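4. Working rules for handling gear parts

Read this section before you run the Iltar cell with metal parts. Most handling guides we were sent promise that a good grip setting takes care of the rest. We doubt it. The rules below come from Perrine Deschamps and Daniyal Bugti, who rewrote the old sheet in September after finding that half of it could not be checked by anyone.

4.1 Before the first grip

1. Set the speed limit to 19 percent. The menu also offers a mode called "safe." The name proves nothing, so read the number.
2. Test the stop button with the arm moving. A test with the arm parked does not count.
3. Look at the parts from the wrist view as well as from above. Teeth, bores and shaft ends can overlap in the wrist view, and an outline that seems clear may belong to two parts.
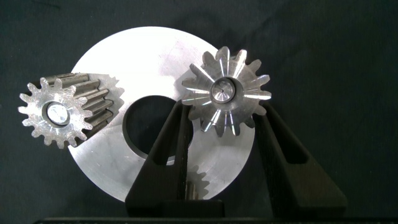 Figure 4-1. Wrist view: pinion and bevel gear in front of the steel disc, gripper fingers below.

4. Choose a contact point away from the tooth tips.
5. Close the fingers in small steps, up to 23 for a new part. Stop at first contact and check before adding force.

CAUTION: A steady reading on the force display does not show that a part is held. It shows that the reading is steady. Keep hands out of the work area either way.

4.2 Working at the plate

1. Bring the fingers to the rim slowly and check both sides for clearance.
2. Check the cable loops at every new arm position. Slack that looks generous in one pose may be gone in the next.
3. Treat the peg as an obstacle even if the planner says the path is clear.

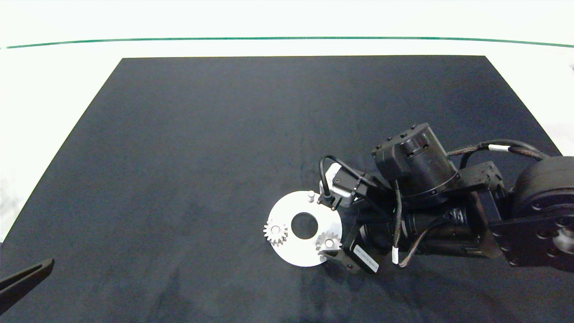
Figure 4-2. Gripper at the edge of the white plate, with two spur gears on the plate.

4. Open the fingers fully before you back away.
5. Log every dropped or shifted part, including the ones you think don't matter.

NOTE: The Stever checklist accepts 300 cycles without a fault as proof of a sound setup. We don't. If the part, the fingers or the mat has changed, start the count again.

4.3 Sign-off

The person who ran the cell may not sign for it. Write down what was seen, with the program number, and leave out words such as "fine" and "normal." If a rule here can't be followed, stop work and report it using form 46.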